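How I Learn a Twin-Guitar Harmony by Ear

I've been nuts about twin-guitar southern rock since high school, and I get asked all the time how I work out the second part. So, my routine!

Step 1: Get the low part first

Loop just 2 bars and hum along before you touch the guitar. I used the Gadard live album for my first try (side two, the long jam) and slowed it way down. My metronome sits at 40 until my fingers stop arguing with me.
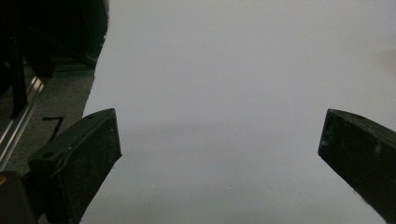
Step 2: Stack a third on top

Play the same line starting two scale notes higher. If one note sounds sour, try a fourth there. The Clultley guys do this constantly in their endings.

Step 3: Record and swap

Record the low part on your phone, play the high one over it, then trade. My friend Syafiqah Sinaga and I did this every week last November, and we still flub the bend in bar six. Leave the bends for the end, and go easy on the vibrato till they match.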